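Bench notebook, 29/04/2024
Visit to the Bredavora open day

Got there early and went straight to the two-arm table, which was the one I'd been hoping for. It's a pair of Trossen arms facing each other across a hardwood top, with a raised shelf at the back, and they let me stand right at the rail. Loved it!

The task was a tidy-up: mugs, a blue towel, one small soft purple thing that goes up on the shelf. I asked how many runs they had logged and the answer was 1164, all by hand, by the same small crew. They throw out more than I expected – 381 so far, mostly for cloth trouble. I want to compare that with our Skultby numbers from March (I think we're too kind to ourselves).

Things to steal: black tape grid on the carpet, so the whole rig can go back to the same spot. Also the shelf. We've only ever worked on one level and I'd like to see what the wrist does with a step in the way.

Still to ask them: how often do they swap gripper fingers? I forgot, too busy gawking.

Left arm over the shelf, right one waiting by the light blue mug: 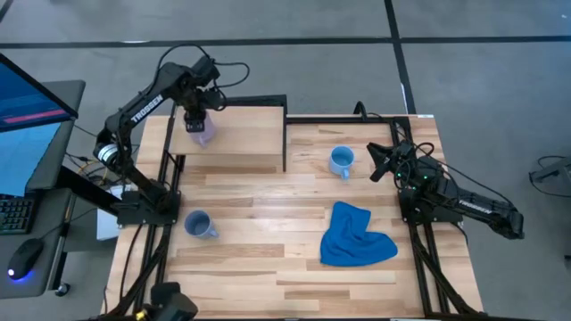 To do before the next Rukby session

Tape for the floor, black, 24 mm. Scrap wood for a shelf. Email Bredavora about the fingers.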